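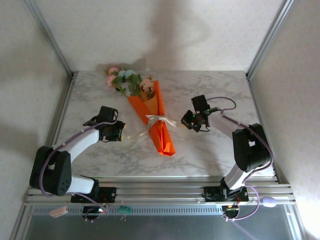 Speaker notes, Hetton repair evening, Tue 26 October
Posted by the workshop desk at Tavitz

Slide 1. Backing up a phone before a factory reset

Introduce the topic. Tonight covers Android phones and tablets only. Questions can come in at any point. The talk runs for 60 minutes with the demo.

Slide 2. What a reset removes

A factory reset clears the internal storage. Photos, text messages, call history, app data and saved Wi-Fi passwords all go. It does not touch the SIM card. The memory card is usually left alone, but some phones offer a box to erase it too, so take the card out first.

Ask who has a memory card in their phone. Many newer models have no slot.

Slide 3. What the account saves

Contacts saved to the account come back when you sign in. Contacts saved to the phone do not. Open the contacts app, go to settings and look at where new contacts are stored. Export everything to one file while you are there.

Calendar entries work the same way.

Slide 4. Photos

Show the sync screen. Point out the line that says whether backup is complete. The phone I used for these slides had 486 items still waiting, with backup switched on. It was set to Wi-Fi only.

Second method: USB cable to a computer. Unlock the phone, pull down the notification shade, choose file transfer. Copy the DCIM and Pictures folders. Copy Download as well. With 1,000 photos or more, copy in batches of 100 so a dropped connection doesn't cost you the whole job.

Slide 5. Messages and chat apps

Each chat app has its own backup. Run it by hand and check the date afterward. Write down the backup password if the app asks for one.

Slide 6. Two-step login codes

Slow down on this one. If the code app lives on the phone, move it to another device or print the recovery codes before the reset. Kubíček attendees asked for this slide to come earlier, so mention it again at the end.

Slide 7. Before you press the button

Charge the phone. Know the account name and password, as the phone will ask for them on first start. Open a few of the copied photos on the computer and make sure they load.

Demo. Use the spare tablet. Settings, System, Reset options. Menu names differ between makers.

Handout is by the door. The next talk in the series, on replacing batteries, is at Skodach.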